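August, 9:40 a.m. – word association study, scoring notes

Finished merging the Letley and Zanton response sheets. 1,833 responses in total, 1,450 of them usable after dropping blanks and repeats of the stimulus word. Reaction times are still in two formats. Yaowalak Hemmin is converting the Zanton set to milliseconds.

The two scorers disagree mostly on "complex" responses. One counts any long pause as a sign, the other wants a pause plus an odd answer. Went back to the manual – it asks for both. Rescore the first three Letley booklets on that basis before touching the rest.

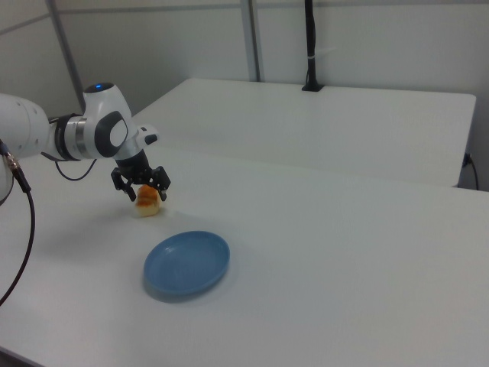

Arm and gripper over the white tabletop.

Introversion scale: 9 people skipped the back page. Leave them out of the correlation but keep their word lists.

"Mother" and "water" again have the slowest answers at Letley. Not at Zanton, where the list was read in a different order. Can't compare until order is in the model.

To do: ask Figueroa for the original list order, print clean forms, move the old tapes to the Gallamell cabinet.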